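The Midico

I bought the accordion on a Sunday, and I want it on record that I was sober, well rested, and had eaten lunch. My sister tells it differently, but she wasn't there. I had gone into Meléndez to get out of the rain. I thought I'd look at the ukuleles for ten minutes (you can always look at ukuleles) and then run for the 101 bus back to Vornby.

It was sitting on a chair by the radiator, all by itself, like a relative waiting to be picked up. Dark red, with a grille full of little curly holes and MIDICO across the front in chrome letters. The second I was missing its dot, and something about that missing dot got me right in the chest. The tag said 1099. I had never spent that much on anything that didn't have tires.

"You play?" the man at the counter asked.

"A little," I said, which was a huge lie! I played the recorder in third grade. I played it badly enough that my teacher moved me to the triangle.

He helped me get the straps on. I undid the snap at the bottom, the bellows fell open, and the whole thing let out this long sad breath, and I breathed out too, I couldn't help it. Then I pressed a button with my left hand and an entire chord came out. One finger! I'd been alive all those years and nobody had ever handed me a thing where one finger gave you a chord.

So that was that. I paid, he threw in a case with a broken latch, and I missed the bus.

The next one was an hour later, and I spent it on the bench with the case across my knees getting wet from the ankles down. An old woman sat next to me and looked at the case for a while. She asked if it was heavy and I said terribly, and she nodded like that was the correct answer. Her husband had played one, she told me, at the hall in Priltenmont, every week in winter, until the hall got turned into a tile showroom. He only knew four tunes. People danced to all four and then he started over.

I thought about those four tunes the whole ride home. Four seemed like a number a person could reach.

My apartment was not ready for an accordion. It was barely ready for me, I'd moved in that spring and still had most of the kitchen in plastic bins, plates in one, bowls on top of whatever the plates didn't want. I put the Midico on the kitchen table and ate my soup standing up for a week.

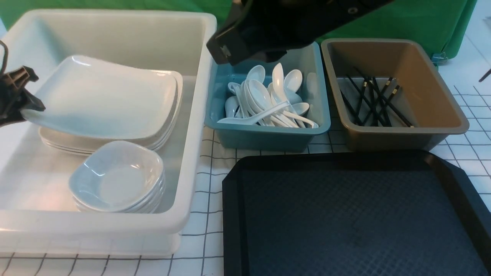 How long does it take to learn the accordion?

Longer than you'd like for the left hand, and a good deal less than you fear for the right. I had something you could recognize as a waltz by the end of the second month. It was slow, and there was a place in the middle where I had to stop and look down, but if you were in a kind mood you could have danced to it, provided you also wanted a rest in the middle.

I practiced after work with the windows shut, even in June, when my place gets hot enough to grow tomatoes on the couch. My upstairs neighbor started walking around in time. I don't think he meant to. I'd hear his feet go across the ceiling, one two three, one two three, and then I'd reach the bad part and stop, and he'd stop, and we'd both wait. Some nights that was the nicest conversation I had all day.

Learning a second tune was worse than learning the first. The first one I wanted so much that I didn't notice the work. The second was a polka out of a book from the library, and the book had pencil marks in it from some earlier person, little circles around the notes they kept missing. They were different notes from the ones I kept missing. I found that cheering, though I couldn't tell you why. On page 60 they'd written "AGAIN" and underlined it so hard the pencil went through.

I did page 60 again. I did it again for most of July.

And then I got the idea about Priltenmont. I blame the old woman. I'd never gotten her name or her husband's, and I had no reason to think anybody over there was sitting around missing the accordion, but I called up the tile showroom and asked if I could come and play in it. The person on the phone asked me to hold. I held for so long that I made a sandwich. When she came back she said they closed at six and I could have the front part until eight, if I didn't lean on the displays.

"How many people are you expecting?" she asked.

I said around twenty. I had invited my sister.

My sister came over the night before to help me pack, and mostly she looked into cupboards. She wanted to bring supper along, real supper with real dishes, so that if it was only the two of us on folding chairs among the bathroom tile we could at least eat like people. I said fine. I was in no shape to argue, I was on the couch playing the polka without any air in the bellows, just clicking.

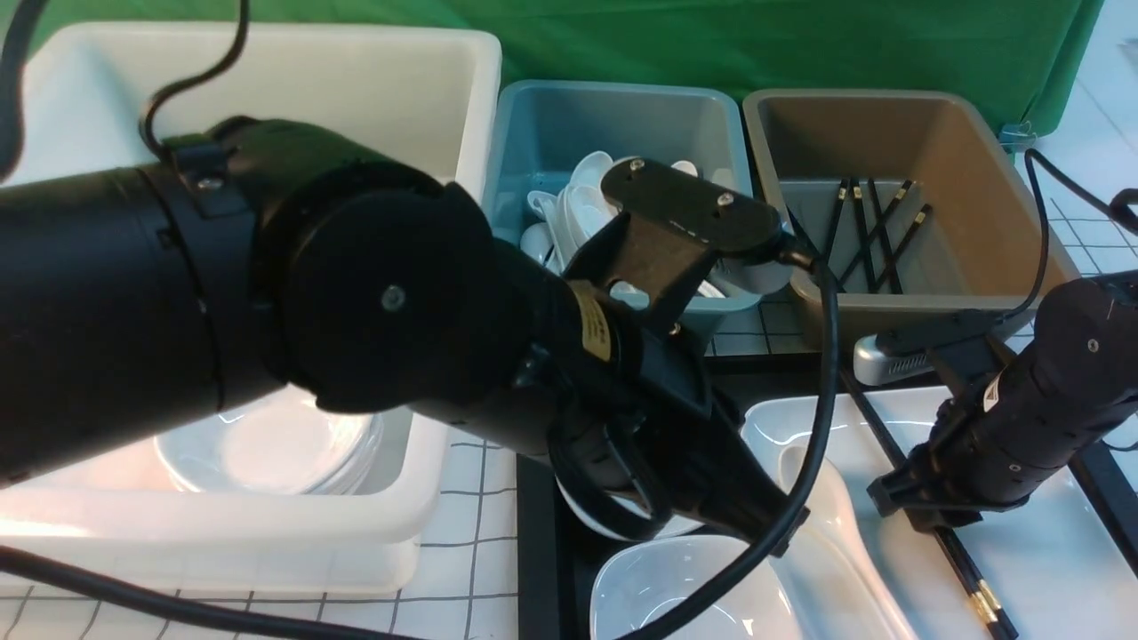 My sister wanted to know what I'd do when I ran out of tunes. I said I'd do what the old man did and start over. She thought about that for a bit and said two tunes wasn't four, and that starting over after two was really just playing one long tune with a hiccup. Then she asked me to play the waltz, with the air in, and she washed the soup pot while I did, and she didn't turn around when I stopped in the middle. I could see her shoulders waiting.

Well, you'll want to know about the showroom.

We drove over in her car with the case belted into the back seat. It's a long flat building at 182 on the main road, and you can still see where the hall doors used to be, bricked up in a slightly wrong color. Inside, the tile boards stood along the walls, blue and gray and a green one I liked a lot. Somebody had pushed the desk back for us. The floor under it all was still the dance floor. I hadn't expected that! Old boards, worn pale, with a dip in them near the corner where the band must have stood.

I sat down at the dip. My sister put out chairs and then kept rearranging them so they'd look fewer. The woman from the phone stayed, with her coat on. Two boys came in looking for their dad, who wasn't there, and sat down anyway. At quarter after six the door opened and it was a couple I'd never seen before, pretty old, both in good shoes.

They didn't ask me anything. They just walked out onto the boards and stood there facing each other with their hands up, ready, looking past me at the green tile.

I undid the bottom snap and the Midico took its long sad breath. The latch on the case picked that moment to fall off and roll under a display. I started the waltz. I took it slow, and when I got to the bad part and had to look down at my fingers, I could hear their shoes stop, and stay, and then the woman said quietly, go ahead, honey, we've got all night, and the lady in the coat said until eight.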